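Boiler and wiring work at the Arusby houses

Skonon Property Services finished the second phase of work on the Arusby row houses on 30 Nov 2024. Owners and tenants who were connected to the old shared boiler are now on individual units. The shared boiler stays in place until its oil tank has been drained and certified, and the boiler room remains locked until then.

Each house has a wall-hung gas boiler rated at 24 kW, with a sealed flue through the rear wall. The flue outlet must be kept clear of snow, planters and stored furniture. System pressure should be checked monthly when the heating is off. If the gauge falls below the green band, call Skonon before topping up. Radiator valves were replaced on both floors, but the pipes behind the kitchen cabinets are original in 20 of the houses. They passed the pressure test in September and are not scheduled for replacement.
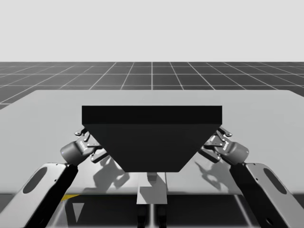 Electrical panels were replaced in the same phase. The old fuse boxes have been removed and the circuits relabeled. Kitchens now have two dedicated outlet circuits, and the bathroom outlets are protected against ground faults. Anyone planning a kitchen remodel should send a drawing to Ingegerd Amundsen before ordering cabinets or a range hood. The exhaust duct opening has a fixed position, and the hood has to line up with it. A hood shaped like the big black piece held over the tabletop, broad at the top and tapering toward the bottom, will not fit the standard opening without an adapter. Standard canopy hoods fit directly. Recirculating hoods need no approval, though they still have to be wired to the kitchen circuit.

Sellers should note that the listing sheet for the row has been revised. Heating is now listed as individual gas, and the heated area of the end units is given as 86 square meters, excluding the storage room. Listings that still show shared oil heating should be corrected before the next showing. Tyyne Saarinen has the revised sheet and the floor plans.

Warranty papers for the boiler and panel are in the plastic sleeve inside the panel door. They transfer to the buyer at closing and should be left in the house. Questions about the flue or the gas connection go to Jonatan Blomqvist at Skonon.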